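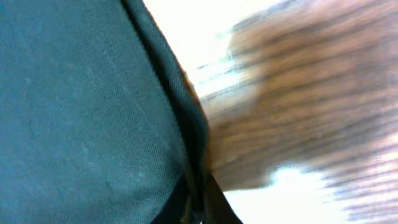

Reimbursement for personal bags used on company travel
Sulport Staff Forum > Travel and Expenses
595 views

kflai_travel
Staff are reminded that the revised travel policy takes effect in June. Bags purchased for business trips will be reimbursed up to $50, once per employee. Receipts must be submitted within 20 days of purchase.
King-fai Lai, Travel Office

naltlow_desk2
Does the limit apply to repairs? A replacement zipper was approved for a colleague at the Naltlow office last year under the old rules.

kflai_travel
Repairs are covered under the same limit. The earlier approval stands.

m_burley
I must respectfully object. A bag that will hold a laptop and two days of clothing cannot be bought for $50. The previous policy set no fixed amount and required only a manager's signature.

yuen_accts
The previous policy was also the reason we processed $3,843 in luggage claims in a single quarter. A fixed limit is fair to the departments that do not travel.

m_burley
Those departments do not wear out their bags on our behalf. I would ask that frequent travelers be considered separately.

kflai_travel
Requests for an exception may be sent to the Travel Office using Form 20 — please attach a trip history. Mesh and fabric bags are treated the same as leather.

naltlow_desk2
Form 20 still lists the old fax number.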